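Chapter 13
Low-Frequency Absorption and the Touring Sound System

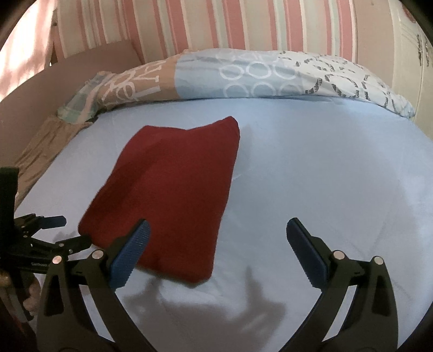
The acoustic behavior of a concert hall below 100 Hz is governed mainly by the dimensions of the room, the stiffness of its boundaries, and the placement of the subwoofers. The audience has little effect in this range. Designers new to live music often assume that a full house will correct a hall that sounds heavy during the afternoon sound check, and they are usually disappointed at the first bass note of the set. Clothing and soft furnishings act as porous absorbers, which work by friction as air moves through the gaps between fibers. A thick, soft cloth such as the dark red one lying folded on the light blue sheet will absorb useful energy at the top of the spectrum, and its folds increase the effective depth slightly, but its thickness remains very small against a wavelength of more than three meters. The same limit applies to stage drapes hung flat against a wall.

Chapter 12 treated absorption as a property of materials measured in a reverberation chamber. In this chapter we treat it as a property of an installed system, in which spacing, mounting, and the position of the source matter as much as the material. The discussion is confined to amplified music. Readers concerned with orchestral halls should consult Chapter 16.

13.1 The Problem of the Empty Room

A mix engineer generally sets the system before the doors open. At mid and high frequencies the empty room is more reverberant than the occupied one, and the engineer learns to allow for the difference. At low frequencies the decay time changes much less. The result is a shift in balance during the evening: the upper range dries out as the floor fills, while the bass continues to ring. On recordings made from the mixing position, the kick drum then appears to grow longer between the opening act and the headliner.

Pascual and Enriquez measured this shift at the Dalisay, a standing venue with a flat floor and a shallow balcony, over a run of electronic music shows in September. Their results are used throughout the chapter. The decay time in the 63 Hz band fell by almost 2 percent with the floor full, a change too small for most listeners to notice. In the 2 kHz band the change was large enough that the house engineer, Arnel Marquez, kept separate equalizer settings for sound check and show.

13.2 Terms Used in This Chapter

Decay time is the time required for the sound level to fall by 60 dB after the source stops. Where the usable range is smaller, the value is extrapolated from the available slope.

A room mode is a standing wave set up between opposing boundaries. Modes are widely spaced at low frequencies and overlap at high ones.

A membrane absorber is a sealed cavity closed by a flexible panel, tuned by panel mass and cavity depth.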